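Kuvcombe Handling Practice Group
Minutes of the March meeting
Held in the upstairs meeting room, Kuvcombe site. Started 2.10 pm, the projector having been given ten minutes to think about it.

Present: the chair, the minute-taker, two from Radadus, two from Catetti, one from Atinga (by telephone, from what sounded like a car park), and the Kuvcombe demonstration team.

Apologies: one, received after the meeting had started and counted anyway.

1. Minutes of the last meeting

Agreed, with one change. "The group was delighted" in item 4 is to read "the group noted". The minute-taker apologises for the enthusiasm.

2. Matters arising

2.1 The word "gently" was to be taken out of the draft code of practice wherever it appeared. It appeared 16 times. Fourteen have gone. The other two are in a heading and a caption, and the editor wished to know if the group really meant it. The group did.

2.2 Radadus was to bring back a form of words for "fully closed". See item 4.

2.3 Biscuits. Carried forward.

3. Draft code, section 3: working with clear containers

The chair reminded members that section 3 came about because see-through boxes and trays kept turning up in demonstration work and everybody had a private rule for them. Catetti has two private rules, which do not agree.

The draft says that the work surface must be "plain and contrasting". Atinga said that nothing contrasts with a clear tray, and that a clear tray takes on the look of whatever it is put on and then adds a few lines of its own. Kuvcombe said a pale surface was at least easy to keep clean. Catetti said a pale surface showed shadows, and that people new to the work had been known to aim for the shadow. There was some fellow feeling about this. 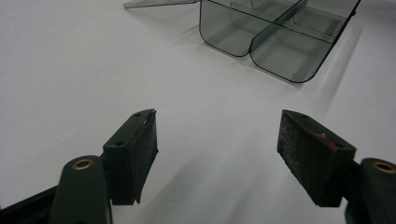
It was agreed to drop "contrasting" and keep "plain". The clause will now ask the operator to find the edges of the container by eye before starting, from where they will be standing, and to say out loud if they cannot. Radadus asked who they would be saying it to. The answer is the person running the session, and the clause will say so.

3.1 Starting position. The draft asks that each demonstration begin with the jaws open, nothing between the pads, and clear space on all sides. Agreed without discussion, a first for this group. Discussion then followed on how much clear space. Catetti wanted a figure. Atinga wanted a hand's width. Radadus asked whose hand. The draft stays as it is, and Catetti's objection is recorded at Catetti's request.

3.2 Pads. To be looked at before every session and changed when worn. Kuvcombe asked what "worn" means for a pad that is meant to be rough in the first place. A short guide with samples was proposed. Kuvcombe offered to supply the worn samples and was thanked, perhaps too quickly.

3.3 Marks and scuffs on the tool. Wipe off what wipes off. Write down what doesn't. No one is to paint over anything.

4. "Closed", "fully closed" and "shut"

The draft uses all three. Radadus had prepared a page and a half on the difference. The main points were that a tool may be closed on something or closed on nothing, that these are different events and should be logged as such, and that "shut" is for doors.

Atinga asked whether a thin gap between the fingers counts as closed. Radadus said yes, if the tool can go no further. Catetti said that depended on who was squeezing. The chair ruled that the code is about the tool and not about anybody's grip strength, and asked that the matter of last year's squeezing contest not be raised again.

Agreed wording: "Closed, empty" and "Closed, holding". "Shut" is withdrawn. Radadus may keep the page and a half as an appendix, provided it becomes a page.

5. Tilted and lifted boxes

The longest item. The draft covers containers that stand flat and is silent about those that don't.

Catetti put forward a rule that any clear box brought up at an angle should have its near corner in the operator's sight the whole time. Kuvcombe pointed out that with some boxes the operator has five or six candidates for the near corner, most of them reflections. Atinga said overhead lights were the main trouble and had asked its landlord to move theirs. The landlord has asked Atinga to move. 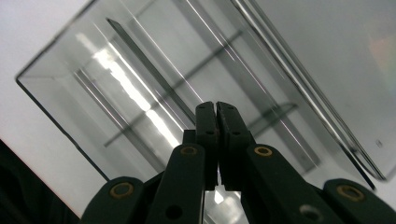
Three options were put to the group: dim the lights, change the boxes, or slow down. Dimming the lights was opposed by everyone who has ever tripped over a cable. Changing the boxes was opposed by Kuvcombe, which has 400 of them. Slowing down was carried.

The clause will read: "Where a clear container is tilted, the operator shall approach at reduced speed and stop short of the surface before making contact." Catetti asked for a definition of reduced speed. Less than usual, said the chair, and moved on.

5.1 Dividers. Boxes with inside walls to be listed separately on the session sheet. A wall seen edge-on is very easy to miss and makes a memorable noise.

6. Records

The shared log now stands at 1014 entries, of which 177 give the reason for stopping as "other". Members are asked to be more forthcoming. Atinga suggested a second box marked "other, but worse". Not carried, though it was close.

7. Any other business

Radadus asked if the code could be made shorter. It was pointed out that Radadus wrote most of it.

8. Actions

Kuvcombe: worn pad samples, bagged and dated.
Radadus: appendix, one page, normal-sized type.
Catetti: choose between its two rules for clear trays.
Atinga: try the new clause 5 wording for a month and report back, from indoors if possible.
Chair: biscuits.

Closed, empty, at 4.25 pm.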